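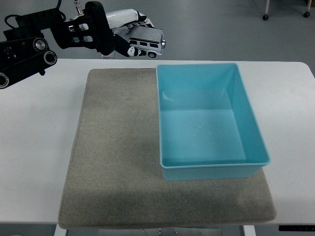

How a Song Gets on the Radio in Tridwood
Final report, Popular Music and Media
December 13, 2025

1. What we set out to do

Our group wanted to know how a local pop act gets from a school talent show to a paying audience. We picked Hakska, a four-piece from Tridwood with one single, one T-shirt design and a fan base that includes most of their cousins. Their single, "Muli," came out in February on the Clernetti label, which operates out of the bass player's old bedroom.

The original plan also covered a regional musical theater tour. We dropped it after reading what the tickets cost.

2. Method

We logged every play of "Muli" on the town's community station for 35 days. We also handed out a survey at two shows and got 72 forms back, one of which was a drink order. It was left out of the results.

Each of us took a shift listening to the station. By the second week we could all recite the carpet commercial, and two members of the group have asked that this be noted in the report.

3. Results

The song was played 23 times. Most plays fell between the farm prices and the evening news, a slot the station calls "Homegrown" and the band calls "the tractor hour." It was never played in the morning.

On the survey, more people said they had heard of Hakska from a friend than from the radio, the posters and the band's own page put together. Several named a friend who is in Hakska. We counted these as valid, after an argument that lasted longer than the opening act.

Asked what they liked best about the live show, people mostly wrote "the drummer" or "short." The second answer may be a compliment. The set runs to five songs, and "Muli" is two of them.

4. Money

The band let us see their notebook. The two shows brought in nearly 100 dollars after the room was paid for, and the money went toward a cable, gas and a replacement for the same cable. Radio royalties had not arrived when we finished. The band spoke of them the way other people speak of retirement.

5. Problems

The log has a gap of one afternoon when the station went off the air and our listener, to his credit, kept listening. The survey crowd was also small and friendly, so we would not use these numbers to say anything about towns where the band is not related to people.

We should have asked about age. We guessed instead, and two people were offended — in opposite directions.

6. What we would do next

A second round should start before the single is released and follow it through the summer fairs. Hakska has promised us early access to the next recording. They have also asked whether any of us owns a van.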